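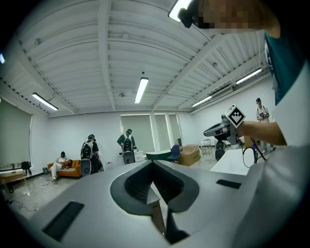
Compte rendu — visite et démonstration, site Skalten
Mercredi 26 février 2020
Rédaction : Baptiste Pons
Diffusion : participants, direction technique Drevow

1. Objet
Présentation par Skalten de la collecte de gestes avec pinces tenues à la main, en vue du lot Kiron (tri et dépose de petites pièces). Ordre du jour adopté sans modification.

2. Démonstration
Prise en main des pinces par les opérateurs, puis passage sur postes. Plusieurs opérateurs travaillent en parallèle dans la même salle, certains avec sac à dos. Une pince porte un marqueur carré noir et blanc sur le dessus. Skalten rappelle que le marqueur doit rester dégagé pendant toute la séquence.
Question de Drevow sur le passage des câbles au sol. Skalten étudie un cheminement le long des murs — pas de date donnée.

3. Données
Skalten annonce 184 séquences retenues sur 300 pour la campagne précédente. Motifs de rejet : perte de suivi, geste interrompu, consigne mal appliquée. Drevow demande la répartition par motif, non disponible en séance.
Le format d'export est compatible avec l'outil Ursu, sous réserve de l'horodatage, encore exprimé en heure locale.

4. Points ouverts
Durée des sessions : Drevow propose une pause toutes les 100 séquences. Skalten préfère fixer une durée. Non tranché.
Désinfection des poignées entre deux opérateurs : procédure à rédiger.

5. Actions
Skalten : répartition des rejets, sous sept jours.
Skalten : passage de l'horodatage en UTC.
B. Pons : relecture de la consigne opérateur, version courte.
Drevow : confirmation du volume Kiron pour juillet.

Prochaine réunion à distance, après réception des éléments du point 3.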